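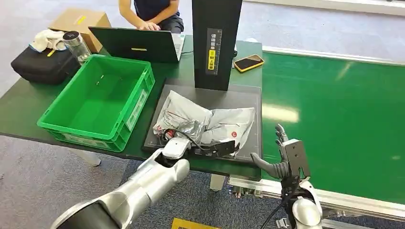 4. Première mise en service de l'adoucisseur Plimach

Vous avez raccordé l'appareil en suivant le chapitre 3 et le sol est encore sec : félicitations, la partie salissante est derrière vous. Reste la partie pénible, qui demande une soirée, un tournevis plat et une certaine tolérance aux petits bips.

Avant de commencer

Il vous faut :
- le sac de sel en pastilles (pas le sel de cuisine, pas le gros sel de la choucroute) ;
- les bandelettes de test fournies dans le sachet Polance ;
- un seau ;
- la clé de dérivation, celle que tout le monde range avec les clés de radiateur et ne retrouve qu'au printemps.

ATTENTION : coupez l'arrivée d'eau générale avant de toucher à la vanne de dérivation. Prévenez la personne qui est sous la douche.

4.1 Remplissage du bac à sel

1. Retirez le couvercle du bac. Il résiste. Tirez par l'arrière et gardez votre calme, les ergots cassent avant les ongles.

2. Versez 8 litres d'eau claire au fond. Cette opération ne se fait qu'une fois, l'appareil se débrouille ensuite tout seul.

3. Ajoutez le sel jusqu'au repère gravé à l'intérieur. Si vous ne voyez pas le repère, vous l'avez déjà dépassé. Retirez-en un peu à la main et rincez-vous, surtout si vous avez jardiné. 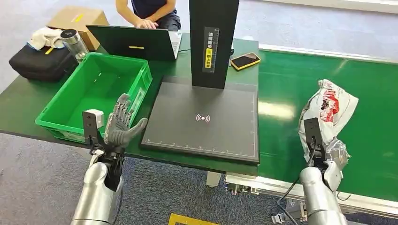

4. Refermez le couvercle jusqu'au déclic. Sans déclic, le voyant orange reste allumé et le service après-vente vous demandera, avec beaucoup de douceur, si vous avez bien entendu le déclic.

Remarque : les modèles livrés avant août ont un couvercle sans déclic. Sur ceux-là, le voyant orange ne veut rien dire du tout.

4.2 Réglage de la dureté

1. Prélevez un verre d'eau froide au robinet de cuisine, trempez la bandelette une seconde, secouez, attendez une minute. Comparez les couleurs à la lumière du jour. Sous un plafonnier jaune, toutes les eaux de France paraissent calcaires.

2. Appuyez sur MENU jusqu'à l'affichage de « dH ». Une pression trop longue ouvre le choix de la langue. Pour revenir du finnois au français, voir l'annexe 9.

3. Entrez la valeur lue avec les flèches, puis validez.
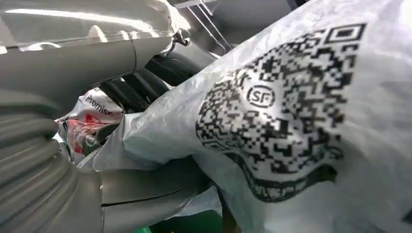 La valeur clignote trois fois et se fige. Si elle revient à zéro, c'est que l'écran s'est mis en veille pendant que vous cherchiez vos lunettes ; reprenez à l'étape 2. Dans les maisons équipées d'un ancien filtre Pestden, démontez d'abord la cartouche, qui fausse la mesure et, accessoirement, le goût du café.

4.3 Premier rinçage

1. Placez le tuyau d'évacuation dans le seau ou dans le siphon, et fixez-le. Un tuyau posé n'est pas un tuyau fixé.

2. Rouvrez lentement l'arrivée générale.

3. Tournez la vanne de dérivation sur SERVICE, puis maintenez RINÇAGE jusqu'au double bip.

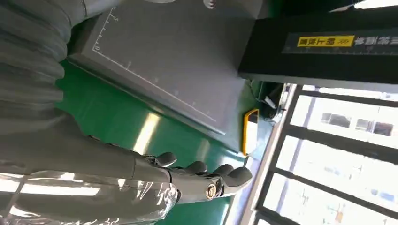 Le cycle dure presque 530 secondes, bruits de gorge compris. Une eau légèrement brune au début est normale, une eau brune à la fin ne l'est pas : relancez un cycle, puis appelez. L'appareil rince ensuite la résine de lui-même tous les 3 000 litres, à deux heures du matin, heure choisie par notre ingénieur Walid Azar, qui dort bien.

ATTENTION : ne buvez pas l'eau du premier rinçage et n'en arrosez pas les plantes. Le sel leur déplaît.

Si vous utilisez un raccord Fitzgerald, resserrez l'écrou d'un quart de tour le lendemain, à froid et sans pince. Notez le réglage de dureté à l'intérieur du couvercle, au feutre indélébile.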